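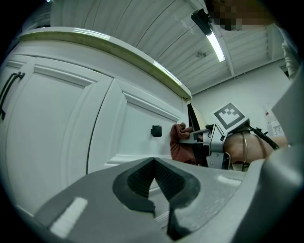
I run a very small legal research project on what happens after somebody is hurt or killed by an officer and the family tries to sue, and I need help. We're looking for one part-time case researcher, plus a bunch of people willing to sit down and talk to us (more on that second part further down, so skip ahead if that's you). The office is two rooms in Simerdale, and the paper half of the project lives behind white cabinet doors like these, the paneled kind with black handles. If you take the job you'll be in and out of cabinets a lot. The rest is on a shared drive that is in better shape than it used to be.

My name is Heike Schmieder. I was a civil rights litigator for a long stretch, mostly on the plaintiff's side, and I got tired of losing cases before a jury ever heard them. If you've worked in this area you already know the words "qualified immunity" and you probably just sighed. If you haven't, the short version is that an officer can ask a judge to throw out a lawsuit on the ground that no earlier court decision made it clear enough that what they did was against the law. Sometimes that's a fair question. Sometimes it means a family waits years for an answer that never gets to what happened to their kid.

The project is called Tidlow, after the street where it started. What we do is read the files. So far we have 2874 of them, all from federal trial courts, all suits over use of force, and we're tracking each one from the first complaint to whatever ended it. Lots of people study the published opinions. We want the rest of it too: the cases that settled quietly, the ones dropped when the lawyer moved away, the ones filed by hand by somebody with no lawyer at all. Those handwritten ones take forever and I love them.

The researcher job

It's 28 hours a week, and the position is funded through the end of February 2026. I'd like to keep it going past that but I can't promise it, so please plan around the date I'm giving you.

Most of your time goes to reading dockets and coding them. You open a case, you read the complaint, you read the motions, and you fill in our sheet: what kind of force, what the officer argued, when the immunity question came up, who appealed, how long everything sat. Then you do another one. Ro-un Cheon, who built the coding sheet and has strong feelings about it, will train you for the first few weeks and double-check a share of your files after that. (Ro-un also double-checks mine, and I get sent back more than I'd like.)

The rest is phone calls to clerks' offices, scanning, writing short case summaries in normal English, and now and then helping me get a report into shape. There's some travel inside the state for court records that never got put online. We pay for that, meals included.

You don't need a law degree. I'd rather have a careful paralegal, a former court clerk, a librarian or a reporter who covered the courthouse than a law grad who skims. You do need to be comfortable reading a motion for summary judgment and telling me in two sentences what it's asking for. Spanish is a big plus, as a good part of our files come from border districts and some of the exhibits are in Spanish only.

One more thing and I want to be straight about it – the material is rough. There are autopsy reports. There are transcripts of 911 calls. You can trade a file with one of us any time, no reason needed, and you won't spend a full day on the worst ones. But you can't do this job and avoid them altogether, so please think about that before you apply.

To apply, send me a resume, a page or so about why you want to do this, and a writing sample of any kind as long as you wrote it yourself. It doesn't have to be legal. The best one we ever got was a complaint letter to a landlord. We'll ask finalists to do a short paid test on a real docket. Applications close 7 Jun 2024, and everybody who applies gets an answer from me, yes or no.

The interviews

Separately from the job, we're talking to people who have been through one of these lawsuits. You might be the person who sued, or a parent or spouse or sibling who did it on behalf of somebody who died. You might be a lawyer who took a case like this, or decided not to. We'd also like to hear from officers who were sued, and I mean that. We have far too few of those and the study is worse for it.

An interview runs an hour or two, by phone, by video or in person, and Ro-un or I will be the one asking. You can bring someone along. You can skip any question, stop in the middle, or call afterward and have the whole thing deleted. We don't use names in anything we publish unless you tell us in writing that you want yours in.

If your case is still open, please talk to your lawyer before you talk to us! What you say to a researcher isn't privileged the way a talk with your lawyer is, and we can't give legal advice, even the quick kind.

To sign up, call or write to the Simerdale office and ask for Tidlow interviews. Leave a first name and a good time to reach you, and one of us will call back.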